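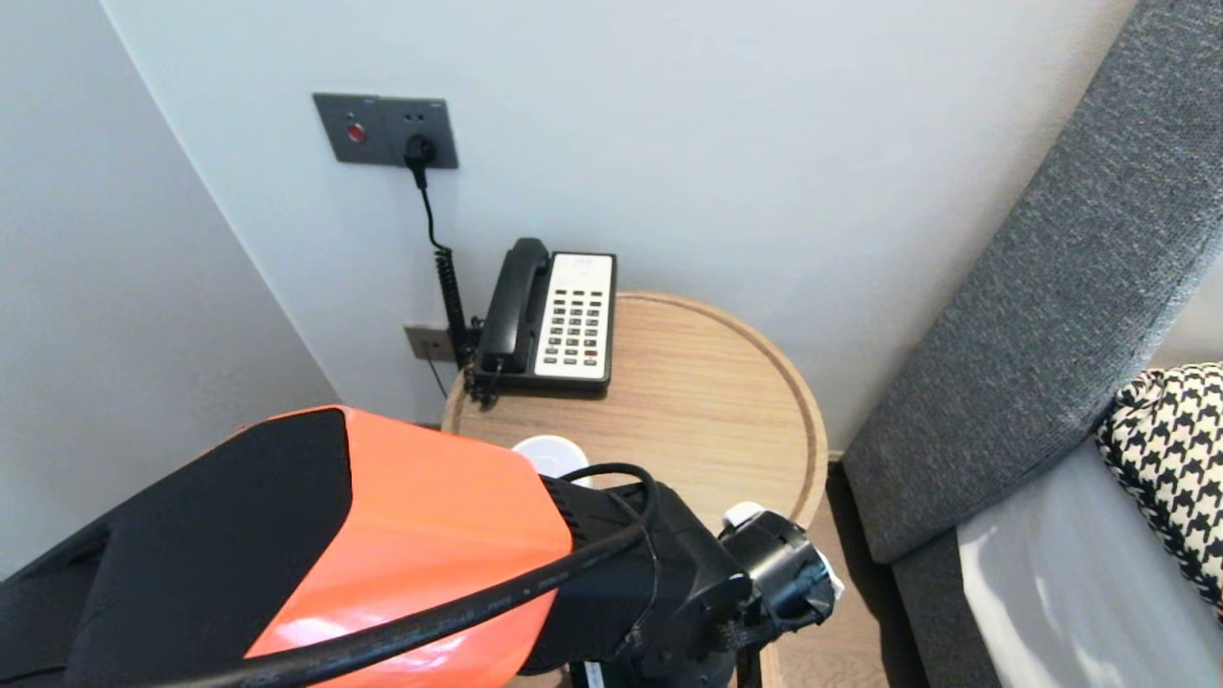

How often should a leather handbag be conditioned?
Twice a year is sufficient for most smooth leathers, and a bag carried every day may need a third treatment before winter.

The question reaches this blog more than any other, and the guidance given on the old site had become out of date. The following reflects current practice at the Donevus workroom, where I have overseen repairs for nine years.

Before any conditioner is applied, the bag should be emptied and wiped with a soft, dry cloth. Dust left in the seams will turn to paste once it meets the cream. A small amount should then be tested under the flap or on the base and left overnight. Some darkening is normal on vegetable-tanned leather and usually fades within two days.

Embossed leather requires more restraint. Cream collects in the low areas of the pattern and dries white, and removing it with a brush can dull the finish. Orestis Gavalas, who trained me, applied it with a cotton cloth wrapped tightly over one finger. I continue to work in this manner.

Suede and nubuck should not be conditioned at all. Patent leather needs only a damp cloth.

Straps are frequently overlooked. The workroom log for last year lists 3,744 repairs, of which 1,462 concerned straps or the tabs that hold them. Many of these had cracked at the fold beside the buckle. Owners of the Michailidis shoulder bag should check this point in particular, as the strap is narrow and the fold is tight.

Bags sent in for repair should be stuffed with plain paper and shipped without the dust cover. The workroom will be closed for part of June, and parcels received during that time will be opened in order of arrival.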